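KEVTHORPE ROBOTICS CLUB
Bench inspection checklist with comments: tabletop arm, pick-and-place project
Inspection date: Monday, August 5, 2019
Kit under inspection: 3D-printed arm, Hutport pattern, hobby servos
Result: passed for supervised use, with actions

Marking: OK / ACTION / N/A. An item marked ACTION stays open until the person who did the work has initialled it in the club log. Items marked STOP must be closed before the arm is powered.

Section A. Bench and surroundings

A1. Table stable, does not rock when the arm is at full reach. OK
A2. Surface clean, no grit or swarf under the base. OK
A3. Loose metal items removed from the working area (clips, screws, key rings). ACTION
Comment: Anything small and conductive goes in the parts tin before power is applied. A paper clip across the servo board header will destroy the board.
A4. Laptop placed outside the reach of the arm. ACTION
Comment: Mark the reach on the table with tape. Swing the arm by hand, unpowered, through its full base rotation and tape outside the widest point. The laptop stays on the far side of the tape, lid hinge included.
A5. Target and container placed within reach, with clearance between them. OK
Comment: The task for this term is to pick up a small upright pack and drop it into a round steel container. The container must be far enough from the pack that the open jaws do not strike the rim on approach. 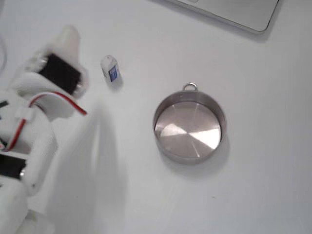 On A5, we had trouble with the steel one at Clinside. Ours slid whenever a finger touched the rim, and the arm then carried on to a position where the container no longer was. A square of rubber matting underneath cured it. I would add that to the checklist as a fixed item and not leave it to each team.

Reply: agreed, added as A6.

A6. Non-slip mat under container. ACTION
Comment: New item. Mat to be cut smaller than the container base so the jaws cannot catch the edge.

Section B. Mechanical

B1. Base clamped or weighted. OK
B2. Printed segments free of cracks, in particular around screw holes and slots. OK
Comment: Check with a torch held at a low angle. White plastic hides hairline cracks under overhead light.
B3. All screws at the wrist present and tight. OK
Comment: Hand driver only. Thread inserts were pulled out in April by use of a powered driver, and the replacement plate took 11 hours to print.
B4. Servo bodies seated in their brackets, no movement when pushed with a thumb. OK
B5. Gripper fingers open and close without rubbing. ACTION
Comment: Slight drag at the closed end. File the inner face, do not grease.
B6. Fingertips clear of the table at the lowest programmed position. STOP, closed
Comment: Clearance set to 3 mm. The previous value allowed the tips to press into the surface, and the shoulder servo was stalling against the load. If the servo hums while the arm is still, cut the power and check this item first.

Section C. Wiring and power

C1. Servo leads long enough for full joint travel. OK
C2. Leads secured so that a loop cannot be caught by the gripper or by a neighbouring joint. ACTION
Comment: Loops at the joints are needed for movement, but they should be held at both ends. Use spiral wrap. Cable ties pulled tight cut into the insulation — fit them loosely or leave them off.
C3. Lead colours match the board markings at every connector. OK
C4. Power cable routed outside the working area and not under tension. ACTION
Comment: Route along the table edge and tape down. A cable that crosses the open surface can be dragged by the base when it rotates.
C5. Adapter rating matches the board. OK
C6. Power strip within reach of the operator, switch side facing out. OK
Comment: The strip switch is the emergency stop for this project. The operator sits on that side at all times.
C7. Liquids kept away from the strip and adapter. ACTION
Comment: Drinks and open containers of water are not permitted on the bench. Stored water stays on the floor, closed, and is never lifted across the table.

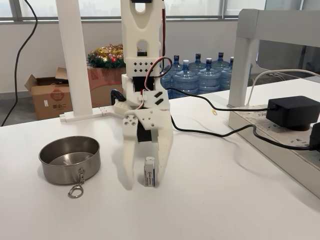
Mladenović

Section D. Software and first movement

D1. Joint limits loaded before torque is enabled. OK
D2. Speed limit set to the slow profile for the first run. OK
D3. Dry run completed with no pack on the table. OK
D4. Hands clear, operator calls "live" before enabling. OK
D5. Arm returns to the rest position when the program is stopped. ACTION
Comment: It stops where it is and then drops when torque is released. Until the stop routine is rewritten, one student supports the forearm before power is cut in normal use. In an emergency, cut the power and let it drop.
D6. Run counter recorded. OK
Comment: 127 cycles logged since the last gripper change. Finger pads to be checked at the next inspection.

Section E. People

E1. No more than 4 students at the bench while the arm is live. OK
E2. Safety glasses worn during filing and cutting. OK
E3. Long hair and lanyards tied back. OK

Open actions carried forward: A3, A4, A6, B5, C2, C4, C7, D5.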